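4. Mounting the wall controller

Read section 3 before you start. The base unit must be wired and the cover closed before the Wostska controller is connected.

4.1 Choosing a place

1. Pick an inside wall in a room that is used every day.
2. Keep the controller out of direct sun and away from radiators, stoves and supply vents.
3. Leave at least 300 mm of clear wall on each side.
4. Check that the cable from the base unit reaches the spot without being stretched. The cable supplied is long enough for most homes. A longer one can be ordered from Chisholm, part 692.

Note: Do not mount the controller in a bathroom or in an unheated garage.

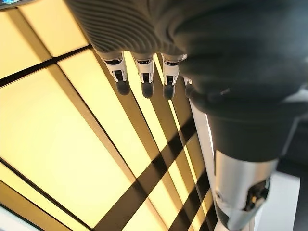

4.2 Fixing the back plate

1. Press the two tabs on the bottom of the controller and lift the front away from the back plate.
2. Hold the plate against the wall with the arrow pointing up. Mark the two screw holes.
3. Drill the holes and push in the wall plugs. On drywall, use the wider plugs from the small bag.
4. Feed the cable through the center opening of the plate.
5. Screw the plate to the wall. Stop when the screw heads are flush. Overtightening bends the plate and the front will not click into place.

CAUTION: Switch off the power to the base unit at the breaker panel before you touch the cable ends. Wait two minutes after switching off.

4.3 Connecting the cable

1. Strip 6 mm from each wire.
2. Put the red wire in terminal 1 and the black wire in terminal 2. Terminal 3 is used only with the Netix outdoor sensor.
3. Pull each wire gently. It should stay put.
4. Push the spare cable back into the wall.
5. Hook the front onto the top edge of the back plate and press the bottom until it clicks.

Note: If the old controller used the same two wires, do not assume the colors match. Follow them back to the base unit.

4.4 First start

1. Turn the power back on. The display shows a row of dashes, then the room temperature.
2. Hold the round button for five seconds to open the setup menu.
3. Set the clock, then the day of the week.
4. Choose your heating type. For systems with a Prarano valve, choose type B.
5. Press the round button once to save. 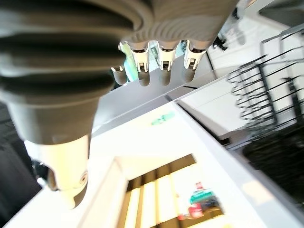

Fig. 4-2. Gray hand with ribbed surface, fingers pointing down.

If the display stays blank, turn the power off again and check terminals 1 and 2. If it shows code 320, the controller cannot find the base unit. See section 9.

The room temperature may read high for the first hour. Do not adjust the offset until the next day.

4.5 Settings to write down

Copy the heating type, the offset and the four-digit installer code onto the card inside the back cover of this guide. The code cannot be read from the display once setup is closed.

Section revised Jul 25, 2022. Text: Eilidh Geddes. Checked: Innes Aitken.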